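The man who wants fewer words on the wall

Darren Dawber has been drawing signs for 15 years, and he would like most of them taken down. He tells me this in the ground-floor café of the Swanson building, where the menu is painted over the counter, the allergy notice is taped to the till, and a vinyl strip along the window invites us to "pause, sip, belong." He reads that last one out loud, twice, and stirs his tea.

"Who is it for?" he says. "You're already sitting down. You've already bought the drink."

I came prepared to disagree with him. Designers who complain about design are easy to find, and most of them are selling a cleaner version of the thing they dislike. Dawber's small studio, Firkell, charges companies to tell them which of their signs to remove. It is a good line of business if you can get it, and I said so.

"Sure," he says. "I get paid to peel stickers off. I've been called worse than that."

His argument is simple enough. Over the past couple of decades, offices, hospitals and colleges have filled their walls with lettering. Some of it tells you where the stairs are. A lot of it tells you what the organization believes, or what it is called, in type taller than the people walking past. Dawber says the second kind has been crowding out the first, and that visitors get lost because of it.

That is a big claim, and I asked him what he had to back it up. He took out a folder. Last January he walked the public areas of a medical campus at Cleltesholm and logged every piece of printed wall text he could find, down to the fire door labels. His total was 3449. He then asked people in the corridors to find the blood test clinic, starting from the main entrance, and 73 of them agreed to try it while he followed behind with a notebook.

The results, as he tells it, were grim. People stopped under the biggest words in the lobby, which were the name of the donor, and read them as directions. They turned where the name ended.

I am not sure this proves what he thinks it does. The people were being followed by a man with a notebook, for one thing, which would make me miss a turn as well. He did not repeat the walk after any signs had come down, so there is nothing to compare it with. When I put this to him he nodded for a while.

"It's a weak study," he says. "I'd like to do the second half. They ran out of patience with me before they ran out of signs."

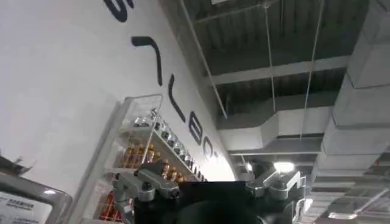
Black lettering on a curved white wall.

Ketsara Chantharasri, who manages buildings for a group of offices in Iltau, has heard the pitch and did not buy it. I called her the next morning. She was polite about Dawber and less polite about his numbers.

"He counts a fire label the same as a mural," she says. "Then he tells you how terrible the total is. I have to have the fire labels. I can't take down the fire labels."

She also thinks he underrates the use of a very large word. Her staff give directions by them. Delivery drivers are told to go to the big letters and call from there. Nobody, she says, has ever told a driver to wait by the tasteful gray arrow.

I liked that, and I took it back to Dawber by phone. He was ready for it.

"That works if there's one," he says. "Put the name on the front, make it huge, fine. Then they put it in the lobby. Then the elevator hall, then the canteen. So now the driver says he's at the big letters, and which ones is he at?"

It is the best point he made in the two conversations we had, and it is a good deal narrower than the one he started with. Repetition is a real problem. Size may not be. He had mixed the two together from the first minute, and when I said this he did not argue very hard.

He came to the trade through a sign shop, where he cut vinyl for vans and shopfronts. The owner, Ottavio Sanna, paid him by the job, and long words took longer. Dawber says that this is where he learned to dislike long words. He still keeps a scalpel in his jacket in a cork-tipped sleeve. He showed me how to start a letter at the corner and pull it back flat against itself so that the paint stays on. It is fiddly work. Lettering that has been up for a few summers leaves a ghost behind, a slightly cleaner patch in the same shape, and clients who have paid for removal are not happy to find that they can still read the wall.

"Then they have to repaint," he says. "And once they repaint, somebody wants to put something on it."

Does it last, then? He named two clients who had kept their walls bare. A third had gone back to slogans within the year, after a change of director. He would not tell me which one. He did say the new slogan had the word "journey" in it.

What bothers me about the whole campaign is that it treats bare walls as if they said nothing. An organization that pays a consultant to strip its lobby is still making a show, and often a more expensive one. I have waited in enough blank white receptions to know that they can leave a person feeling just as lost as any donor's name. In some of them I could not find the desk.

Dawber agrees with part of this. He has no love for the blank lobby, and he thinks that a good many of them are built by people who have never had to find a toilet in a hurry. His own office at Firkell, he says, has a hand-lettered board by the door with the names of the rooms and an arrow for each. I asked if it also carried the name of the firm.

"Small," he says. "At the bottom."

He is hoping to go back to Cleltesholm for the second half of his walk, if the campus will have him. The request has been in since the spring. On the way out of the café we both went to the wrong door. There was a sign on it, at knee height, behind a plant.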